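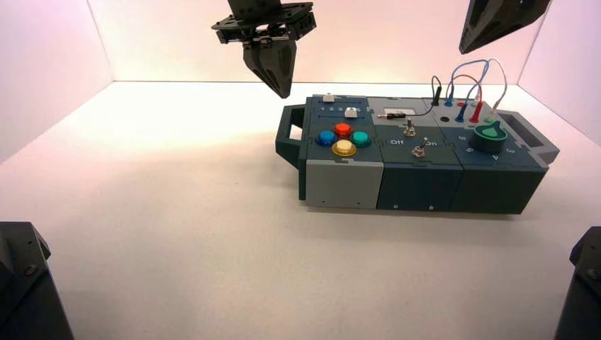

Left arm parked to the left of the button side, fingers closed and well above the board height. Cables on the right module plugged in.

July, after lunch. Booth in the back room of the workshop.

Goal for this session: get both arms of the Hoani build to work on the task board without bumping each other. Last time I used only the left one. Tyra Lindholm asked me to write down more than the result, so I try to be complete.

I kept the approach height from the Inach notes and lowered the speed to 30 percent. At this speed the script is slow and boring, but I have time to reach the stop button. I also tightened the wrist bracket of the right arm again. It is the same screw as last month. I would like to put thread lock on it, but then we cannot change the bracket quickly. Not decided.

First I brought both arms over the board, left one to the button module and right one to the toggle, and looked at the distance between the elbows. On the screen model they have more space than in real life. I changed the shoulder limit on the right arm by 6 degrees in the config file. The old value is saved as a comment.
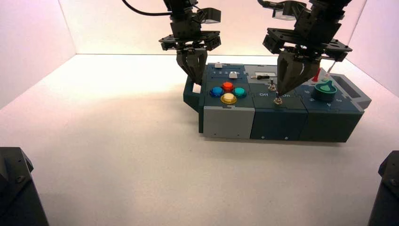

Button and slider module

Buttons are the easy part, because the fingers can stay closed and the tip pushes like a pencil. The caps are domed and shiny, so I do not trust the color finder near the highlights. I set the exposure lower and ran the detection 9 times on the wrist view. It mixed up teal and blue in 3 of them. Tyra thinks we should use the position in the group and forget about color. I think she is right, but I want to try one more filter first.

For the slider I need a better side approach. The knobs are small and sit in a narrow slot, so coming from the top is risky for the finger tips.

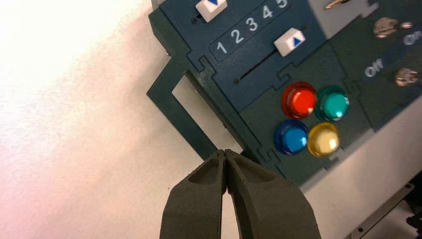
Wrist view, fingers nearly closed below the panel. Blue triangles on the slider knobs, pointing at each other.

The triangles are useful for me. They give a direction even when the knob itself is white on a bright spot. Must add them to the template folder.

Toggle switches

The Off/On label is between the two switches when you look from the wrist, so the script must know which of them it wants. I added a name for each one, "upper" and "lower", seen from the wrist camera. Please do not rename these, the Viment script reads them too.

The pinch should be on the lever and not on the round collar. I lowered the grip force one step compared with the plug test. 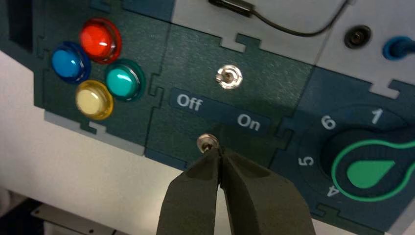

Lower toggle between the fingers. Dial and blue plug to the right.

To do before next session:
- print new finger pads, the softer material
- side approach for the slider
- measure the real elbow distance and correct the model
- ask Tyra for the dial angles, I have only a part of them

Related entries
Etum controller: first power on
Finger pads, second print
Cable routing for the right arm
Inach notes: approach heights

Workshop notebook | Contact | © Hoani build group | Back to top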